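Dimusura deal is close, but I'm not counting on it yet

I've been hanging around the Mumton training ground since 8 this morning, and I can tell you the mood is pretty good for a club sitting one point above the drop. The word is that Dimusura are ready to let their striker come over on loan until the end of the season, and Mumton only have to cover his wages. I like it! He's quick, he's fit, and he has scored 6 goals in a side that hardly ever gets out of its own half.

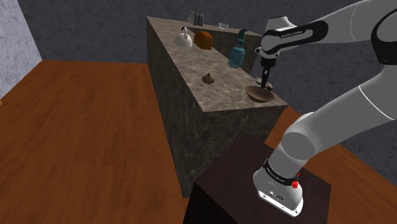 So what's the holdup?

Money, as usual. Dimusura want a clause that makes the move permanent if Mumton stay up, and the board isn't keen on that. I was told the two clubs were still trading emails last night - friendly ones, apparently. My guess is they'll meet in the middle before the game against Iner.

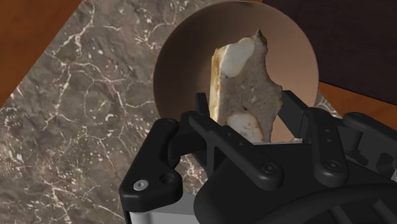
A piece of food held over a round, light brown plate.

That Iner game is a big one, by the way. Only 1203 people turned up for the last home match (I was one of them, and my feet still haven't thawed), so the club has cut tickets for the away end and the old stand. The captain should be back too, and it'll be his game number 100 in a Mumton shirt if he starts.
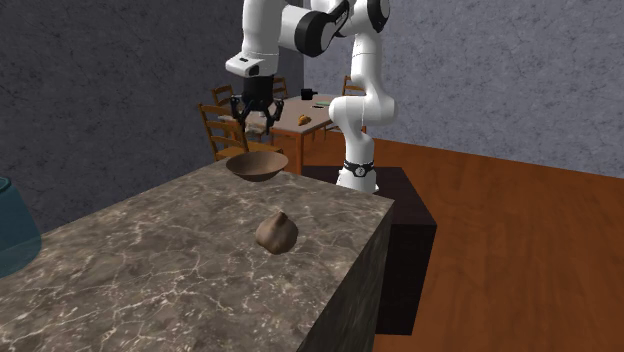 The counter, with a shallow brown bowl on it.

Over at Dinsa, meanwhile, they're still looking for a left back and a new goalkeeping coach. I'll have more on both when I hear something solid - probably after practice tomorrow.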